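Speaker notes – Working rules for two-arm cells
Bushra Magsi, July

Opening. Introduce Drestico and the cell work with Codach. State the scope: small bench cells, two arms, one operator. Full-size guarded lines are out of scope. Keegan Ellery takes questions on wiring at the end, so park those.

Point one, the risk assessment. It is written per task and not per machine. The same two arms moving foam blocks and moving cells with stored energy are two separate assessments. Ask the room who has a single document covering everything on a bench. Wait for hands. Then say that ours was a single document until the Kanska review, and that splitting it took 11 working sessions.

Point two, shared space. Two arms with overlapping reach must be treated as one hazard zone. Stopping one arm stops both. A reset brings both back to a parked pose before any task motion is allowed. We had the stop circuits separate on the first build and the reviewer rejected it, correctly. Speed during setup is capped in the controller, and the cap is locked with a password the operator does not hold.

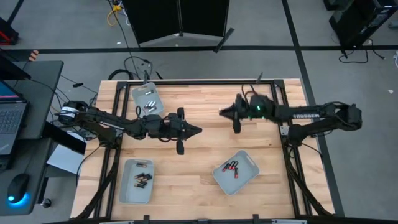 Point three, sorting and staging of parts. Our rule is one type per container, and the container is placed before the arms are powered. Mixed containers are the most common finding in our internal audits. With batteries the rule is stricter: silver ones in one gray tray, copper-colored and black ones in the next, red and black ones in the third, and no tray takes a part from its neighbor unless the task sheet says so. Shallow trays are preferred. A finger that comes in low meets less wall, and the operator can check the contents from a standing position. Terminals are covered or the parts are rejected at intake.

Point four, grip force. Set it from the weakest part in the batch. Record the value on the task sheet with the finger type. The Stubbs bench ran 3,000 cycles on one setting before the fingers were changed, and the setting was not reviewed afterward. Dented casings followed. Any finger change now voids the sheet.

Point five, cables. Route them outside the reach of both arms and leave slack for full wrist travel. Inspect at the start of each shift. A floor cable that crosses a walkway gets a cover, including temporary ones. Temporary is defined as 10 minutes. Expect an objection to that figure and hold it.

Point six, records. Every stop is logged, including the ones the operator caused on purpose. Keep the form to 6 fields – longer forms were left blank on the night shift. Show the paper form here and pass it along the rows.

Close. Repeat the request for task sheets from other sites. Hand over to Keegan.

Contact: Bushra Magsi, Drestico | Copyright Drestico, all rights reserved | Back to top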